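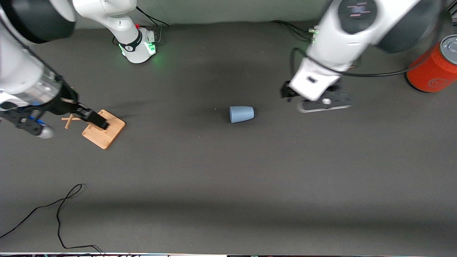
Magdalini Dimitriou has argued that speakers of the same language share a stable set of words for pale, weakly colored surfaces, and that any spread in their answers is noise left over from poor lighting or hurried testing. If she is right, a list of color words gathered in one town should serve well enough in the next, and the long quarrel over "gray" in the naming literature can be closed. We doubt it.

4. Naming at the pale end

4.1 What the shared list claims

The case for a shared list rests mostly on the Brullberg materials, in which 69 adults named painted cards and were then asked to name them again. Agreement was high. It was also measured after answers had been sorted into broader groups, so that "bluish," "cold gray" and "slate" all came out as one response. A sorting rule of that kind builds in a good part of the agreement it is later said to find. Deligiannis and Noonan raised the point in their comment on the materials and were told that the groups followed common sense, a reply that seems to us to beg the question.

Objects make things harder. The small cup in Figure 1 is one that we would call pale blue-gray, but the hyphen hides a choice. Is it a blue that has lost strength, or a gray that leans? The Brullberg rule files both under gray. The Ramura word list, drawn up for paint shops, files both under blue. Neither source says why, and later studies have borrowed from one or the other without comment.

4.2 Does lighting explain the spread?

The usual defense is that people disagree when the light is uneven and agree when it is not. There is something in this. A surface with a soft shadow across it invites a speaker to name the lit part, the dull part, or some average of the two, and the instructions in most studies do not say which is wanted. But the defense proves less than its users think. Khunthong repeated the card task under even light and still found that roughly 6 in every ten speakers changed at least one answer between sittings. Those who changed did not move toward a common word. They moved between words they already used — often back to the one they had given first.

Figure 2. Smooth, matte surface in a cool, neutral gray, lighter toward the upper left, with a diffuse darker band at the middle right.
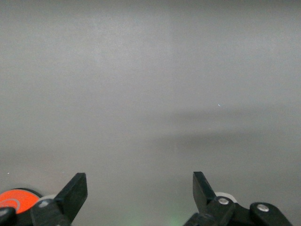

It could still be said that memory is at fault, and that a speaker who forgets an earlier answer will pick freely from whatever is close to hand. Perhaps so. In that case, though, the shared list is a claim about what people can recall, and Dimitriou presents it as a claim about what they mean.

We would ask for two changes before the list is used again. Raw answers should be published alongside the sorted ones, and the sorting should be done by people who have not seen the cards. The Lill group has done the first for its own data, and its agreement scores fell once readers could try other groupings. Whether the second would lower them further we cannot say.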